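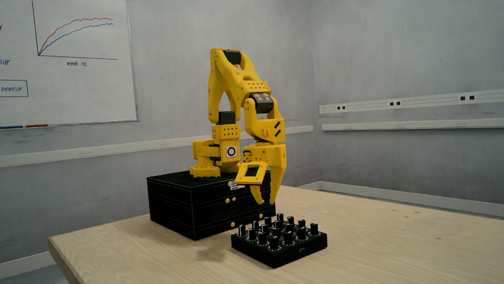 Bring back the knob

My stove has a touch panel. I didn't pick it, it came with the apartment, and for the first week I thought it was pretty slick. Smooth black glass, little glowing numbers, wipes clean with one pass of the sponge. Then I made spaghetti. The pot boiled over, a bit of starchy water ran across the controls, and the whole thing started beeping and shut itself off. All four burners! I stood there with a wooden spoon in my hand, poking at wet glass, and the wet glass did nothing, because it could no longer tell the difference between my finger and the pasta water.

My grandmother's stove had knobs. You grabbed one and turned it and the flame went down. You could do it with an oven mitt on, or with your elbow if things got desperate, and you could do it while yelling at a child in the other room. I must have been seven the first time I was allowed to turn one, and I bet I could still find the front left burner with my eyes shut.

I've been stewing on this since September, when I rented a car for a wedding in Dindden (lovely town, terrible parking) and spent two hours sweating because the temperature was three menus deep. It was 363 miles each way. On the way there I learned that the fan lived under a little picture of a chair. A chair! On the way home I just cracked the windows and turned up the radio, which also took a menu.
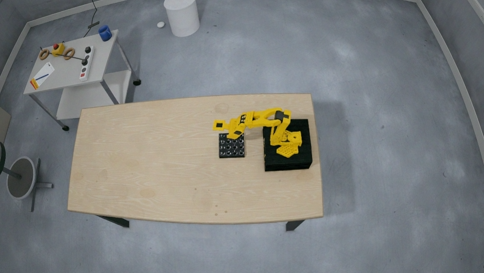 Image: Krawczyk

People tell me I'll get used to it. Sure. I'm used to plenty of things I don't like. But getting used to a screen is different from getting used to a knob, and I think the difference is in your hands. After a month in my old hatchback I could change the heat and skip a song without once looking away from the road. My fingers had a map. With a screen the map never forms, or it forms and then there's an update and the button you want has moved over by an inch and turned gray.

And I know why companies do it. A screen is one part. You can build the same slab into every model and decide later what goes on it. Knobs have to be molded and wired and tested, and somebody has to sit down and decide how many there will be and then live with it. That last bit is what I miss the most, I think. When a thing has a fixed number of controls, a person had to make up their mind about what mattered. My toaster at home has a lever and a dial. My sister-in-law's toaster has a screen and wants to know what kind of bread it is.
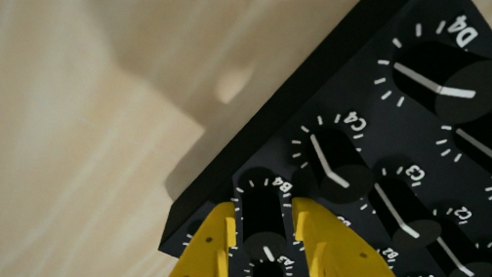
I'll be fair for a paragraph. Screens are great for maps. They're great for anything where the choices keep changing, and I wouldn't want to pick a movie by twisting a dial through 700 titles. I have a friend whose hands hurt most days, and for her a light tap beats gripping and turning something stiff. She's right, and I don't have a good comeback except that maybe we could have both. Some stuff does have both! My washer has one big dial and one small display, and I have never once been mad at my washer.

The one that really got me was the shower. We stayed at the Wiltivier last fall, a perfectly nice hotel, and the shower had a flat panel on the wall with symbols on it. No words. I was without my glasses, the way most people are in the shower, and I got ice water, then steam, then a purple light on the ceiling. I took a bath.

What I want from a control is pretty simple. I want to know where it is without looking. I want to feel it move, and I'd like a small line on it so I can see from across the room whether I left it on. Give me a click if you're feeling generous. The little portable radio on my windowsill, a Bindodik I paid too much for at a flea market, has a tuning wheel with just enough drag in it that you slow down as you get close to a station. I play with it even when there's nothing on.

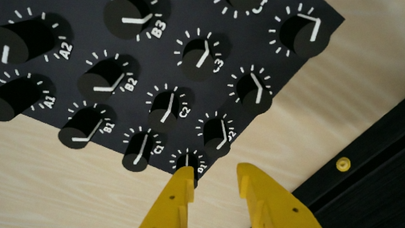 Black knobs, white indicator lines. You can tell where most of them are pointing.

So I'm looking at stoves now. The one I like has five chunky knobs across the front and costs $371 more than the one with the glass panel. The salesman told me the glass one is easier to clean. I told him about the spaghetti.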